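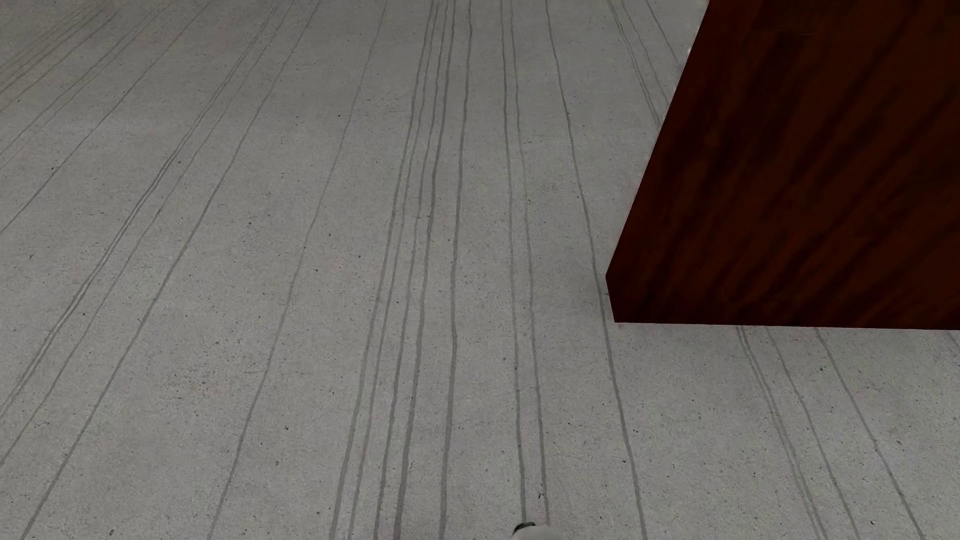 Issue 48

Quieter Rooms: An Interview with Gaëtan Brunet

Gaëtan Brunet has advised on the acoustics of public and shared buildings for most of his working life, first as an independent consultant and now as head of room acoustics at Aubert. He met with this publication in November, shortly after the Lirgate reading rooms reopened to members.

Asked what complaint he hears most often, Mr. Brunet did not hesitate. "People tell me a room is loud. When I visit, the room is usually not loud at all by the meter. What they mean is that they cannot follow the person across the table. Those are different problems, and they call for different work."

The difference, he explained, lies largely in reverberation, the time a sound takes to die away after its source has stopped. Hard surfaces such as concrete, glass and plaster return most of the sound that reaches them. In a large room with few soft materials, one sentence is still in the air when the next begins.

The Lirgate project was a case of this kind. The main reading room had lost its carpet and heavy curtains in an earlier refurbishment, and members had begun to avoid the long tables in the afternoon. Aubert was asked to improve conditions without lowering the ceiling, a feature the members had voted to keep.

"We began by listening," Mr. Brunet said. "I sat in that room for two full afternoons before anyone took a measurement. A chair leg on a hard floor was the worst thing in it. Felt pads were the first item in my report, and I believe the client was a little disappointed."

Further steps followed. Absorbent panels 50 millimeters thick were fixed to the rear wall, and 60 chairs were replaced with upholstered ones. The work was completed in stages so that the room could stay open in the mornings.
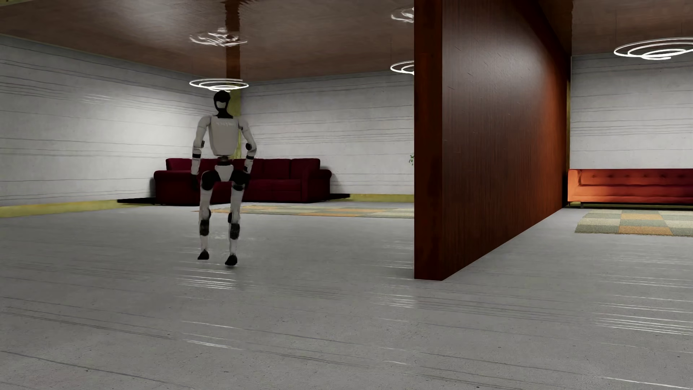

Wooden partition and upholstered seating on a gray floor.

On the subject of partitions, Mr. Brunet was more cautious. A freestanding screen will block the direct path between a speaker and a listener, he noted, but sound passes over the top and around the ends, particularly under a hard ceiling. He recommends that screens be considered together with the surfaces nearest to them.

"A client will buy a very good screen and place it beside a bare wall," he said. "The voice goes to the wall and comes back on the other side. The screen is doing its job. The wall needs attention."

He spoke favorably of ordinary furniture. Deep sofas, full bookcases and lined curtains all absorb or scatter sound, and many older rooms depended on them without any plan to do so. He advises building managers to make a simple recording before removing such items, and another afterward.

Mr. Brunet is now at work on the Drukgate music school, where practice rooms share walls with offices. The first difficulty, he said, is the doors. "Every one of them has a gap at the bottom, and I could slide this magazine under most of them."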